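Mar 28, 2025

The bus, the clinic and the other bus

So I finally went to the public meeting about the Avwood clinic, after telling everyone for weeks that I was definitely going and then almost not going because it was raining sideways. I'm glad I dragged myself out. It was standing room only by the time I got there, and I ended up wedged next to the coat rack with somebody's umbrella dripping into my shoe.

If you're not from around here, the short version is that the health district wants to stop the walk-in hours at Avwood and send everyone to the bigger place in Skesport. They announced it in January with a letter that I'm pretty sure half of Grirnarholm never got. I only saw mine because it was stuck inside a pizza flyer.

On paper Skesport is fine. It's a nice building! There's parking, the waiting room has actual windows, and they can do X-rays, which Avwood never could. I took my mom there last fall when she hurt her wrist and I have no complaints about how she was treated. But we drove. If you have a car it's 45 minutes from my front door, a bit more if you get stuck behind a log truck on the Gidey road.

Without a car it's a whole other story. You take the first bus to Gidey, wait there, and take a second one that goes by way of pretty much every mailbox in the county. The last one back leaves before dinner. A woman at the meeting stood up and said she'd done the trip with a toddler who had an ear infection, and that they missed the return bus because they were still waiting to be seen. She had to call her brother-in-law to come get them. You could feel the room go quiet, and then everybody started talking at once.

The district people (there were 3 of them, at a folding table, looking like they'd rather be anywhere else) kept going back to the number of visits. Avwood had 965 walk-in visits last year, they said, and that isn't enough to pay for the staff. A man in the back asked how many of those visits were after the hours got cut to 2 mornings a week, and they didn't have that with them. Which, come on. You're holding a meeting about closing the thing and you didn't bring that page?

I did try to be fair about it. I know it's hard to get nurses out here, and I know they've been advertising the same job forever. One of the district folks said they've had people accept and then back out once they look at the rents, and I believe it. I have friends who moved to Skesport for the same reason. I just don't see how making the rest of us travel farther fixes any of that.

What bugged me most was the phone line. The plan says that if you can't get to Skesport you can call and talk to a nurse, and I love that in theory. But the signal out past the mill is terrible, and plenty of my neighbors still stand on the porch to make a call. I said so, out loud, into the microphone, with my voice doing that wobbly thing it does. I got a little clap for it!

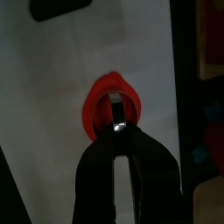 They said they'd look at the bus times before anything changes, and that somebody would talk to the county about a later run back from Skesport. I wrote that down because I want to be able to wave it at them later. There's also a comment form at the library and at the front desk in Avwood, and you can fill it out by hand. I did mine on the spot and ran out of lines, so I kept going on the back.

Afterward a bunch of us stood under the awning complaining until our feet got cold, and I learned more in that quarter of an hour than I had in the whole meeting. Apparently Gidey went through the same thing a few years ago and got to keep one afternoon a week, so now I want to find out how they pulled that off. If you were part of that, or you know somebody who was, please leave me a comment or grab me at the grocery store. I'm there most evenings, usually in the cereal aisle.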